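ok thread on the thing we've been working on since January, because people keep asking and I keep saying "soon"

short version: we teach a robot to do a two-handed job from demos recorded with hand-held grippers. no robot in the loop while you record. you just hold the grippers and do the task. project name is Nura, don't ask, Ludivine picked it

the question we had was dull but important. does it matter WHO does the demos? everyone pools them and hopes. we wanted to split it properly

so. task is paper cups. take one off a stack, pass it between the two grippers, put it down. sounds like nothing. paper cups are horrible. squeeze a bit too hard and they fold, too soft and they drop when you turn the wrist

800 demos in total. 4 people. same table, same stack, same instructions on a bit of paper. the instructions were two lines long and we argued over them for most of a morning 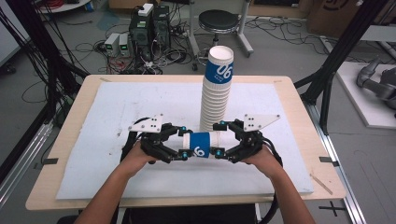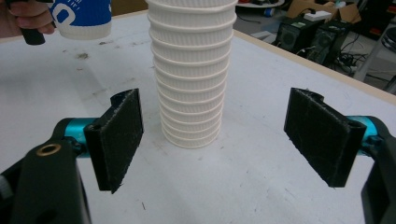
each person's demos get trained on their own first, same settings, same number of steps. then we mix them. then we mix them but with the slow ones thrown out. that last one was Thanakorn's idea and I was against it, for the record

result 1. the quickest demonstrator gave the WORST robot. by a lot. very smooth to watch, hands never stop, and the policy just copies the speed and none of the care. grabs at air, grabs again, knocks the stack

result 2, the best single person was Chutima, who pauses for a moment before every grasp. she says she was thinking. whatever it was the model loves it. there's a clear "i am lined up now" moment in the data and it learns to wait for that

result 3. mixing all four was better than the fast person alone but worse than Chutima alone. so more data from more hands did not help us here. it did with our last task (folding cloths) so please don't quote me saying diversity is bad, it's one task and one sort of cup

result 4, throwing out the slow demos made it worse. I was right. Thanakorn owes me lunch

we also lost 17 demos to tracking dropouts, mostly when the two grippers got really close together and one hid the other's view. those are out of everything above. if you're doing handovers with a wrist camera check this early, we didnt

for the robot runs we did 145 trials across all the policies. that's small. Oranuch has been on at me about error bars and she's correct, they're wide. the gap between fastest and Chutima survives it, the gap between mixed and Chutima only just does. treat that one as a maybe

things I'd do differently: write down how long each person had been practising before we hit record. we have it for two of them and a guess for the others. teh fast one had done loads of this before, so speed and experience are tangled up and I can't pull them apart now

also would vary the height of the stack on purpose. ours went down as people worked through it and then got topped up whenever someone remembered. so height is sort of random but not properly random

someone asked if you can just slow the fast demos down in software. tried it. stretched them out to match Chutima's timing. helped a little bit, not much. the pause isn't there to stretch

write-up is with Tassanee for a read through, then it goes up. data too, minus the 17. code needs a tidy first, there are paths in there with my name in them

if you've run anything like this with more than four people please message me, I'd really like to compare. especially if you saw the pause thing

right, back to the cups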